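The Cabral Coupe: Restoring the Soft Top of a Touring Car
Project report, Vehicle History and Repair, group 4
Safta Husar, Jerome Galang, Dardo Durán

1. Background

The Cabral was a two-door touring car built in Heltville in small number, up to 4,000 cars in all years. Our car is one of the late ones, with the folding roof and the six-cylinder engine. It was given to the school by Mr. Renato Tapia, who drove it for 27 years and kept every bill - this helped us very much. 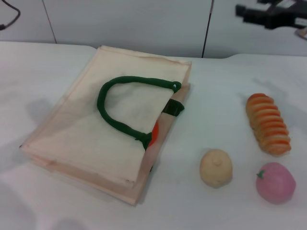

The engine was in good health, so we decided to work only on the roof and the rear window. The old fabric had become shorter with age and did not reach the front rail anymore.

2. Work done

We removed the fabric in November and found rust in two of the roof bows. Jerome welded new pieces and Safta painted them. The new fabric was ordered from Ternow. It took 38 days to arrive, and during this time we repaired the latches.

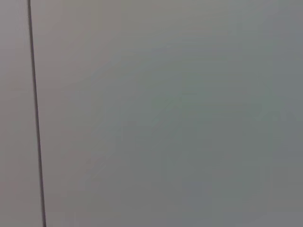
Fitting was the most difficult part. On the first try we pulled the left side too strong, and the rear window had a fold in the corner. We opened the seam and began again from the center.

3. Result

The roof closes with one hand and the latches hold. There is still wind noise near the driver's mirror at highway speed. Our teacher, Joaquín Navarrete, thinks the door seal is the cause - we did not have time to change it.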